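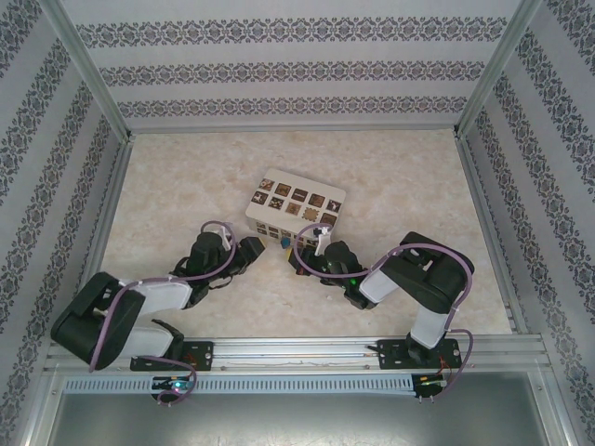 How Do People Buy a Robot?
By Ama Asamoah
Feb 3, 2022

If you want a bicycle, you go to a store, pick one, and pay for it. You might buy a helmet and a lock at the same time. Then you ride home.

Buying robot arms for a workshop takes longer. The arms usually need other equipment before they can do a job. Somebody has to work out what that equipment is, what it costs, and when it will arrive. The plan for the money is called a budget.

Gun-woo Wang makes budgets like this at a company called Cavus. His team uses pairs of robot arms to practice handling small things, such as blocks and coasters. When he planned the newest pair, he wrote a list with 13 lines on it. The arms took up only one of those lines.

Start with the job

The first line on the list was a sentence: "Two arms must handle small, light things on a table." Gun-woo wrote it before he looked at any prices.

A robot that lifts car doors has to be big and strong. It also costs a lot of money and needs a strong floor. A coaster weighs very little, so small arms can do that job.

The sentence also says how many arms to buy. One arm can pick up a block and put it down again. With two, one arm can hold an object while the other works on it, or they can pass something between them. Two arms cost more than one and need more space. The team wanted to practice jobs that use both hands, so they planned for two.

What goes on the list

An arm has joints, like your shoulder and elbow. Inside each powered joint is a motor. More joints let the arm bend in more ways, and they usually make it cost more.

At the end of the arm there is often a gripper. It does the work of a hand. Many grippers have just two fingers, which close like a pair of tongs. A gripper may come with the arm or be sold separately, and buyers have to check. Gun-woo once read a price too quickly and thought the grippers were included. He had to ask for more money later.

Arms also have to be fastened to something. If the base slides even a little, the gripper will reach for the wrong spot. A metal rail is one good place to bolt them down. Rails, bolts, and mounting plates all go on the list.

Then there are cables. Some carry power and some carry messages. A cable on a robot has to be long enough for the arm to stretch all the way out, with some slack left over. If it is too short it can pull loose. If it is much too long it can catch on things. A cable duct, which is a channel with slots in the sides, keeps wires tidy. It is one of the cheaper things a workshop can buy.

The rest of the list looked like this:

- small circuit boards
- a computer
- cameras
- a frame and walls to go around the work area
- spare fingers
- tools
- things for the robot to pick up
- training for the people
- repairs

Things that wear out

Your sneakers wear out at the soles because that is the part that rubs on the ground. On a gripper, the fingers do most of the touching. They press and rub against objects again and again, and sometimes they bump into the table.

For this reason the team buys spare fingers at the start. Gun-woo ordered five extra sets. He keeps them in a drawer near the work area with a card that says when each set was put on. 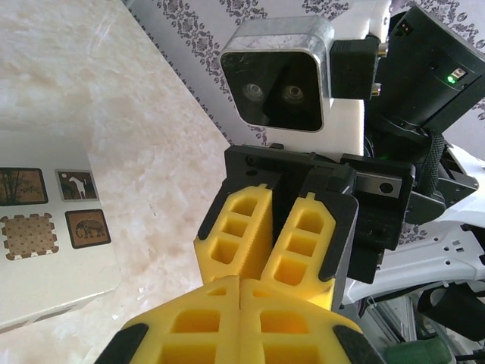
Plastic fingers are often molded with hollow spaces in them. This uses less plastic and makes the fingers lighter, and the right pattern can let them bend a little around an object. Ridges on the inside help with grip. When you compare two kinds of finger, you have to look at the shape as well as the price. A cheap finger that drops things can waste a whole afternoon.

Cameras need care too. A scratch on the front of a camera can spoil the picture if it is in a bad place. Some robot cameras are depth cameras. They measure how far away things are, so the robot can tell whether a block is close or far. They cost more than a simple camera, and Gun-woo puts money aside in case one has to be replaced.

Asking for prices

Robot sellers do not always print their prices on a website. A buyer writes to them and asks. The answer is called a quote. It says what you would get, how much you would pay, and how long you would wait.

Gun-woo asked two sellers, Pasadard and Alaoui. The quote from Alaoui was lower. It also said the arms would take 11 weeks to arrive, and it left out the grippers. The quote from Pasadard was higher, but the grippers were in it and the wait was shorter. He added the grippers to the Alaoui price and compared again. Now the two were close.

He showed both to Anong Chaimongkol, who decides how the team's money is spent. She asked him what would happen if a motor broke. Pasadard would send a new one. Alaoui wanted the whole arm mailed back. They chose Pasadard.

"I read the repair page before I read anything else," Anong says. "We will own these arms for years. We only buy them once."

Waiting for boxes

Equipment arrives in different weeks. If the arms come before the rail, they have to stay in their boxes. If the computer comes a long time before the arms, it sits on a shelf getting older. Gun-woo draws a chart with one row for each thing he has ordered and moves the rows until the parts arrive close together. The team hoped to have everything bolted down by May.

He also leaves some money that is not for anything yet. Grown-ups call this a contingency. It is for surprises, like a bracket that does not fit. If there are no surprises, the money goes into next year's budget.

Try it yourself

Think of a job at home or in your classroom that a small robot arm might do. Sorting crayons is a good one. Write the job in one sentence. Under it, write everything the robot would need, including the table it stands on. Put a star next to anything that might wear out.

Swap lists with a friend and look for things the other person forgot. Power outlets are easy to miss.

Words to know

Budget: a plan for how money will be spent.
Gripper: the part of a robot that holds things.
Quote: a seller's answer that tells you the price and what is included.
Contingency: money kept for surprises.

More to read
How a Robot Finds Its Own Elbow
What Does a Motor Do All Day? by Finn Fuchs
Desusgate: A Factory With Robot Carts
Ask Heike Bauerfeind: Can Robots Get Tired?

Home Machines Space Animals Puzzles For Teachers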